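Who Backs the Small Firm? Early Investors and Local Start-ups in Skemport

Project report by Neema Ondieki
Submitted 22/09/2025

Why I chose this subject

My aunt ran a small bakery supply business for most of my childhood, and I grew up hearing the word "cashflow" at the dinner table long before I knew what it meant. When our tutor asked us to pick a topic to do with money and business, I knew I wanted to look at how very young companies find their first outside money, and what the people who give it to them expect in return. I had imagined men in suits and long contracts. Some of it was like that, but a good deal of it was tea and patience, and I enjoyed the work far more than I thought I would.

The main question was a simple one: what makes a private investor say yes to a firm that has hardly sold anything yet? I looked at one investor network, Ridgeway, and two young companies in Skemport that had asked it for money, Katatus and Bira. Katatus makes booking software for small repair shops. Bira sells refill packs of cleaning products to offices. One of them got the money it wanted and the other got less, which made for a nice comparison (though I didn't plan it that way!).

How I went about it

I sent a short questionnaire to the Ridgeway members, and 73 of them answered it, which was a lovely surprise as I had been warned to expect a handful. I then held longer conversations with both founders and with a few of the investors who had met them. I also read whatever I could find in the college library on early-stage funding, starting with the general textbooks and moving on to shorter guides written for founders. The textbooks were good on terms such as equity, dilution and convertible loan, and rather thin on what people say to each other in the room.

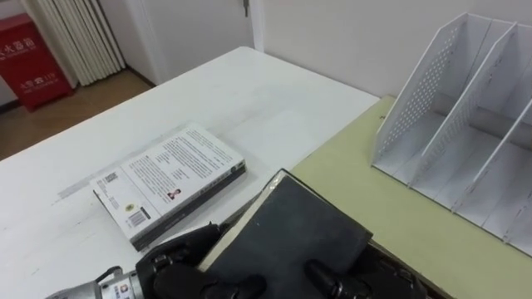 A word on those terms, as I had to learn them myself. Equity means a share in the company. Dilution is what happens to your share when new shares are made and sold to somebody else: you own the same number as before but a smaller part of the whole. A convertible loan starts life as a loan and can turn into shares later on, usually when a bigger investor comes along and a price has been agreed. Katatus used a convertible loan and Bira sold shares straight away.

What the investors told me

The questionnaire asked members to name the one thing that mattered most at a first meeting. The answer given most often, by 40 people, was the founder's knowledge of the customer. I had expected the product to come first, or perhaps the size of the market, and I had even written half a chapter on market size before the answers came in. That chapter is now two paragraphs in the appendix.

In the longer talks, investors kept coming back to how a founder deals with a question they can't answer. One told me she always asks something awkward on purpose – usually about what happens if the biggest customer leaves – and listens for whether the person guesses or goes away to find out. She put money into Katatus partly on the strength of an email that came the next morning. 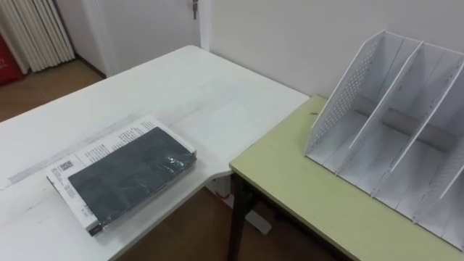
Bira had a harder time of it. The founder asked for £340,000 and was offered a smaller sum, with the rest promised if sales reached a set level by December. He was disappointed at first and told me so quite openly. The investors liked him and liked the refill idea, but Bira had to buy stock well before its customers paid, and they worried that a slow month would swallow the money. I drew up a simple monthly forecast with his help, and I could see their point, though I could also see how tiring it must be to run a firm with half your funding waiting behind a target.

Things I would do differently

I would speak to some people who had been turned down altogether. Both of my companies came away with something, so my picture of the process is a kinder one than it might have been. I would also send the questionnaire earlier, and I would cut the question about experience, which people read in at least two ways. Some counted years in business and others counted only their years as investors, and I couldn't use the answers.

I had hoped to compare Ridgeway with a second network as well. Two meetings were arranged and both fell through, and by then the writing had to start. If anyone in next year's group would like to take that on, I'm very happy to share my questions and the blank forecast sheet, which is set up for a firm with up to 100 customers and is quite easy to change.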